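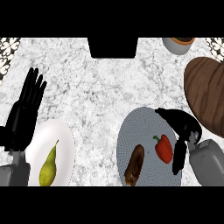 Budgeting a Two-Arm Kitchen Cell Before the Hardware Arrives

The quote for a robot arm is the easiest number to get and the least useful one to plan around. Zindberg, a contract caterer that plates cold meals for offices and clinics, learned this when it priced a two-arm cell for its prep line. The arms took up less than half of the first-year budget.

The company began with simulation. Its planning group built a countertop model in Drirov, a software package licensed by the seat, and spent the spring running plating tasks with produce on plates: a green pear on a white oval, a red bell pepper on a ribbed grey round. No hardware was ordered until those runs were done. The simulation line came to 1820 hours of computing time plus two seats, and it was charged to planning so that it would not be buried in the equipment total.

The main thing the model settled was the end effectors. Zindberg had assumed a matched pair of arms with matched grippers. The layout it now uses in simulation has a black humanoid-style hand on the left arm and a simpler black gripper on the right. A multi-finger hand costs more to buy, more to insure and much more to repair. Fitting one side only cut the hand budget in half and left one expensive spare on the shelf list instead of two.

Counter depth was the second item. Both arms work over the same surface, and the plates have to sit where each arm can reach them without crossing the other. Zindberg's drawings give the cell a clear strip of counter between the two work areas. That strip earns nothing, but it has to be paid for in floor space, and the landlord's rate applies to it like any other square foot.

Vumila, the integrator on the project, splits its bids into 5 parts: arms, end effectors, mounting and guarding, software, and commissioning. Buyers should ask for that split even when a bidder prefers a single price. Two bids with the same total can differ widely in commissioning, where overruns are most common. Vumila bid 905 hours for it. A competing bid from Prins listed fewer hours but excluded food-safe covers, cable sleeves and operator training, all of which would have come back as change orders.

Spares deserve their own line. Zindberg requires a finger set replacement every 500 operating hours, a figure it wrote into the service contract. The actual wear rate is unknown until the cell runs with real produce. Simulated peppers do not leak, and simulated plates do not chip. The contract allows the interval to be reset after the first two services.

Power and network drops, drainage changes, and the washdown rating of the control cabinet should be priced by the building's own trades before the purchase order is signed. At Zindberg the cabinet had to move to the far side of a wall, which added a longer cable run and a second permit.

The arms are due in September. The software seats renew in the same month.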